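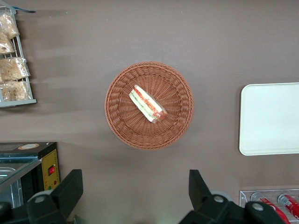

Teden Grip Compare is a small dataset for comparing two parallel grippers on a table of snack and bakery goods. The task is simple to say and difficult to do: pick one packaged item, carry it, put it down without crushing it. Soft items with clear film give us the most trouble. A wrapped sandwich that lies diagonally in a round wicker basket is a typical start, because the braided rim limits how low the two black fingers can go before they touch it.

By Kadir Aksoy
July

## Contents

The release has 306 episodes at 40 Hz. Both grippers are from Deretti and differ only in the shape of the fingers. The older pair has a flat tip, the newer pair has an angled tip. We kept the same controller (Serrano) and did not tune it between the sets.

## Views

Each episode has a wrist view and a fixed view. The wrist view is better for judging the closing of the fingers, but it loses the items at the side of the table very early. For the release height, please use the fixed view.

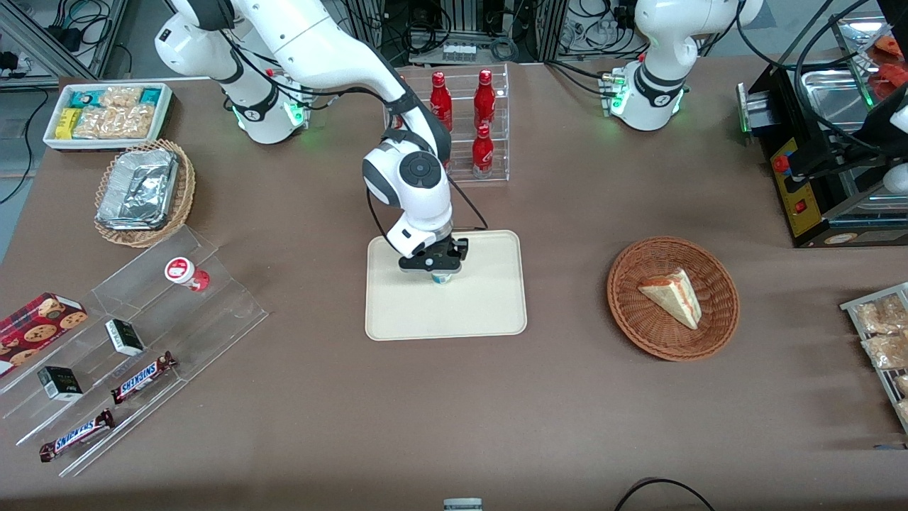
Placing was scored separately from picking. An item gets full score if it stands upright after the fingers open, and half if it tips but stays on the target. The cup with the teal-blue label is a good item for this test: between the fingers, just above the cream-colored tray, its height can be read from the fixed view. Only the right arm works in this part, the left one stays folded.

## Known problems

- The wrist clock drifts in long episodes. Use the field `t_sync` and not `t_wrist`.
- In 2 episodes the gripper force is missing.
- Reflections on clear film disturb the depth values. We did not repair them.
- The labels for "slip" were made by one person, so please check them before training.

Related items
Bralico Cable Routing Set
Serrano controller: notes on force limits
Finger wear after long use

Contact: Kadir Aksoy, Teden | © Teden | Back to top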